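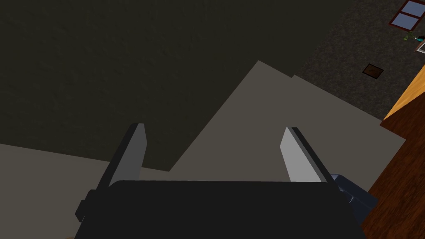
The House You Can Break

By Rowena Ambrosio

My kitchen is not a large one, and when a friend offered to bring a robot arm over last fall to see whether it could put away my mugs, I said yes before I'd thought about where either of them would stand. We lost a mug and a fair amount of paint off the door frame, and I learned how long an afternoon can get when every try has to be set up again by hand. So when Momatum wrote in October to ask if I'd like to spend some time with Pukau, their rental house that exists only on a computer, I was about as ready a customer as they were going to find.

Pukau is a subscription. You pick a home, you pick a robot, and you drive the robot through the home with a pair of hand controllers or let your own software do the driving. The homes have furniture and floors and doors, and the robot has the same weight and reach it would have in your garage (or so the company promises, and I have no scale to put a simulated robot on). The plan I tried comes with 4 homes and lets up to 6 people share an account, which matters if you run a school club or one of those small shops where everybody takes turns on the good computer.

Setting up took me most of an evening, and I should say that I'm slow at these things and had soup on the stove. The installer is friendly enough. The controller pairing isn't, and I ended up on the phone with Teun Meijer at Momatum, who stayed cheerful through the whole business and talked me into updating a driver I had been ignoring since I bought the machine. After that it ran without a hiccup, and I started in on the part I'd been looking forward to, which was getting a gripper somewhere near a piece of furniture without knocking into it!

You can ride along with the view from behind the gripper, looking out past the fingers, and this is where I spent nearly all my time. It's an odd way to see a room. Everything leans. A countertop comes at you as a big slanted shape, and for the first hour I kept turning the wrong way. Then something settled in my wrists and I was swinging the arm around as if I'd been at it for years, or anyway that's how it felt to me, sitting in my socks.

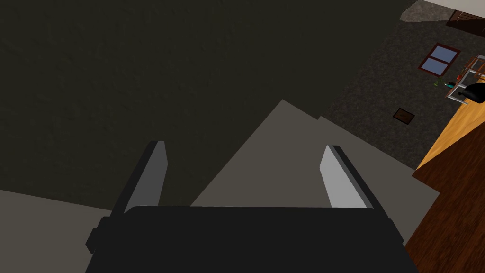 Kálmán Antal told me he likes Pukau well enough but wouldn't want anyone to buy it thinking they could skip the real kitchen. A simulated floor, he said, is always the floor you asked for, and "mine has a dip by the sink that I've never managed to measure." He uses the subscription in the mornings to try out ideas and keeps his afternoons for the hardware, and he'd like Momatum to add a little more mess.

I think he's right about the mess. The surfaces are awfully plain in places, and a tabletop can be so smooth and bare that judging your distance from it becomes guesswork. Shadows help some. I'd have been glad of a few crumbs.

The two-armed robot is the one I'd pay for. It costs extra, and it's a lot to manage in tight quarters, with a broad white body coming along behind wherever the arms go. Doorways make you plan ahead. I clipped one so often that I began apologizing to it out loud, and then I'd press reset, and there the door would be, good as new, no paint required.
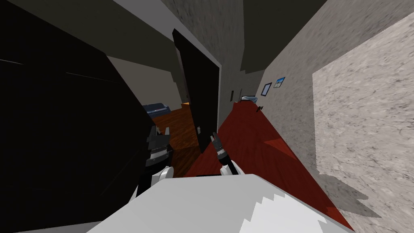 Both arms lead the way into the hallway, with the red runner ahead and a black door standing open.

Lovely Manalastas, who shares my account, took to the hallway much faster than I did, and she has asked me twice now when the renewal comes up. I've told her we'll keep it through the winter. My friend with the arm is invited back in the spring, and I've moved the mugs to a lower shelf.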